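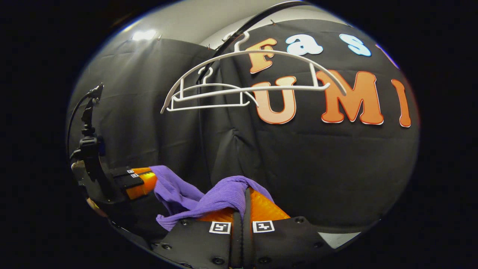

Brândușa Olteanu maintains that anyone who puts a hand knit in a washing machine deserves the potholder they get. I have made several potholders this way, so what follows is her method, which I have adopted with a few lazy amendments.

How to wash and block a knitted scarf

You need a basin, wool wash, two bath towels, pins that won't rust and somewhere flat that the cat can't get to. If you have no such place, you have my sympathy, and a hairy scarf.

Step 1. Read the ball band. You threw it away, of course. In that case treat the yarn as wool and wash it cool. Acrylic won't mind being pampered.

Step 2. Deal with loose ends first. Weave in any tail longer than a finger. If an edge has begun to fray, run a line of small stitches just inside it in matching thread. Water makes a small problem bigger, and you will then spend the evening with a crochet hook, saying things.

Step 3. Fill the basin with cool water, stir in a capful of wool wash, and push the scarf under. Leave it for 90 minutes. Don't rub, wring or go back to poke at it. Dark colors may bleed a little; my old Katelska sock yarn turned the water the color of cheap wine and came out looking no different.

Step 4. Drain the basin with the scarf held to one side. Never pour water straight onto it. Lift the whole thing out in both hands, like a sleeping ferret. Wet wool is heavy, and if you pick it up by one end you'll own a longer scarf.

Step 5. Lay it on a towel, roll the two up together and stand on the roll in bare feet. Repeat with the second towel. Brândușa kneels on hers, but she has better knees.

Step 6. Spread the scarf flat and pat it to size. Pin the corners, then the long sides, 6 inches between pins. Measure both ends as you go. I once blocked one into a very handsome trapezoid and gave it to my brother, who wore it for years with the wide end tucked in.

Step 7. Walk away. In May, with a window open, mine dries overnight. In winter give it two days, and don't help it along with a hair dryer.

Ribbing is the exception to all the pinning. Stretch it and it stays stretched, so lay it down, nudge it straight and leave the pins in the tin.

Store it folded. Hangers leave shoulders on things that never had any.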